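Teaching by Showing: Notes for Unit 3
Diệp Lục, Intro to Robot Learning
Last updated: August 2023
Print this page | E-mail this page

Last time we drove the arm from the far side of the room with a joystick, and most of you found out how slow that is! Today we pick up the other way of giving a demonstration, where you hold the gripper yourself and simply do the job. The fingers close on the thing, you carry it, you let go. I love this method. You feel the weight of what you're moving, and your wrist makes all the small corrections you'd never think to write down.

Small parts are a great place to start. A bottle cap gives the finger pads very little to hold, so how you come in matters a lot.

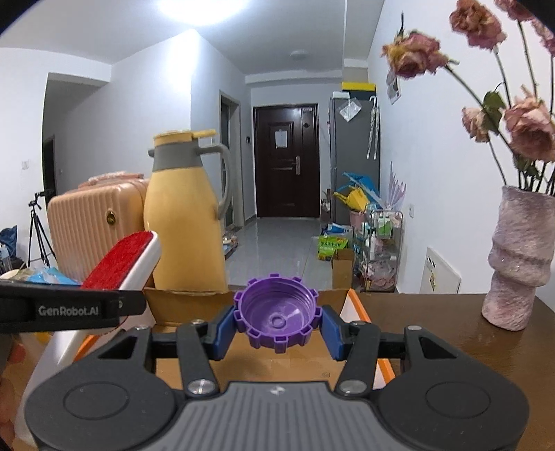

Why not just record a bare hand doing the same task?
A hand has five fingers and bends in ways a two-finger gripper can't. If you demonstrate with the same kind of fingers the robot will use, its moves can follow yours far more closely.

For the Drimano exercise each pair records 25 demonstrations of one pick-and-place task. Change the starting spot every time, and change your approach too – from the left, from above, a bit too low and then corrected. Those little recoveries are gold. A robot that has only seen perfect runs has no idea what to do once it drifts off course.

Keep your speed steady. Our Karnport group last March rushed their last 10 runs, and the learned motion came out jerky (they redid them, and it was lovely).

Mugs are harder than they look. You can grip the rim, the body or the handle, and each choice changes where the fingers need to be before they close.

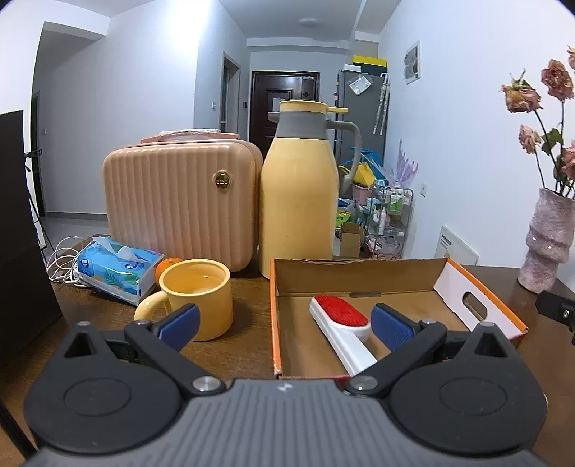 Pick one grip per task and stick with it through the whole set. Mixing grips is fine later, when you have plenty of data, but with a small set the robot may try to average two good answers and land between them. Write your chosen grip at the top of your log sheet.

Reading for next time: the Nikolovski handout, pages 22 and 23.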